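**Drukard – call for participants, laundry handling open day**

Drukard is looking for eight outside participants for its open day in July. The day covers two-arm handling of soft household goods, mostly garments and socks. Doors open at 9:30 a.m. and the last session ends at 4 p.m.

Each participant attends three sessions of about 40 minutes: a demonstration, a turn at operating the arms under supervision, and a written review. No robotics background is required. Applicants must be 18 or older and able to stand for a full session. 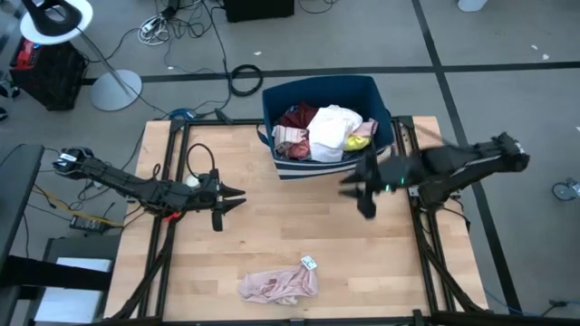
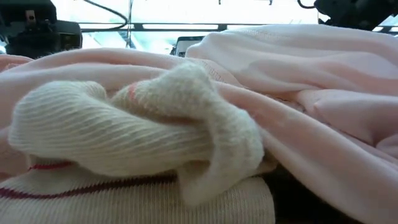
*Garment work at the two-arm station (first); knit and pink fabric, close up (second).*

Participants will:

- operate both arms from the control position
- sort mixed items by type
- record each missed grasp on the form provided

Long sleeves must be rolled above the elbow – no rings or bracelets during operation. Lunch is provided. Travel is reimbursed against receipts.

To apply, write to Raili Kemppainen, quoting reference 1699, and state your preferred session language. Questions on access to the building go to Branislav Trnka. Replies are sent on Monday.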